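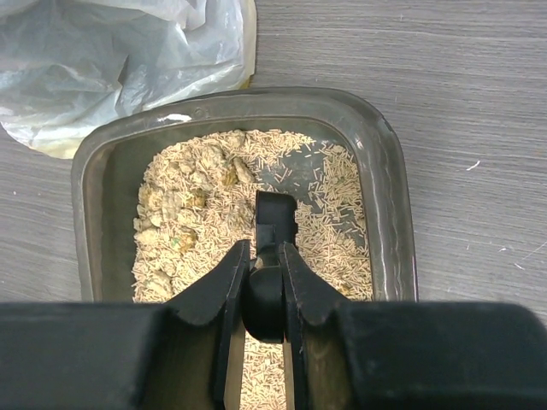 Switching to pellets – how long did yours take?

Plerkstead Cat Owners > Litter and Boxes

moss_and_tuna
13/12/2022
Trying to get Ravel off clay. Bought the Drotton pellets, the small bag. He steps in, stands there, steps out, goes on the bath mat. Eight years old and very set in his ways. Do I mix it or just swap the whole thing and wait him out?

kettlewick
Mix. Always mix. Handful of pellets in the clay, bit more every few days. Took us most of January last year but no accidents.

Dunlin8
Disagree, did mine cold turkey. Two days of yelling and then fine. Mixing is a mess, the clay clumps and the pellets fall apart and you cant scoop either one.

kettlewick
Your cat was a kitten though. An older cat can hold out a lot longer than two days, and you don't want him holding his pee. Esp a male.

moss_and_tuna
Yeah thats my worry. He had crystals once and the bill was $813. Not doing that again.

Dunlin8
ok fair, didn't know about the crystals. Mix then.

parsnip_lady
Two boxes! Old litter in one, pellets in the other, side by side. Let him pick. Also how deep are you filling it? Most people go way too deep with pellets, they swell up.

moss_and_tuna
Pretty deep tbh. Up to where I had the clay.

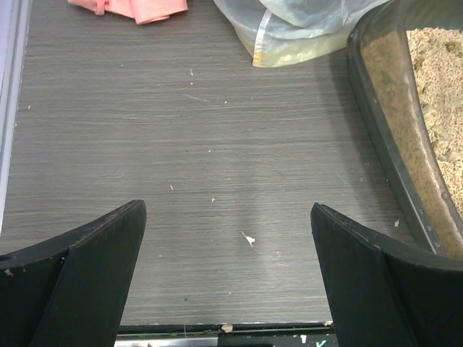

Will take half out tonight and see. No room for two boxes in the bathroom but I could stick one in the hall I guess.

parsnip_lady
Hall is fine. Inch or so of pellets is plenty. And don't put the old box back in the closet the minute he uses the new one, give it a couple weeks.

hobb_lane
Is it worth it tho? I paid more for pellets than clay and they still smell by day four.

kettlewick
You're buying small bags. Steinarsdóttir Feed does the big sack, lasts us forever. Smell is about scooping – if you leave the wet dust on the bottom, any litter stinks.

hobb_lane
I scoop every day. Still smells. Going back to clay.

moss_and_tuna
Called the vets, got Érica Brandão. She said mix slowly, and if he goes a full day without peeing bring him in right away, don't wait. So mixing it is. Bath mat is in the wash agian.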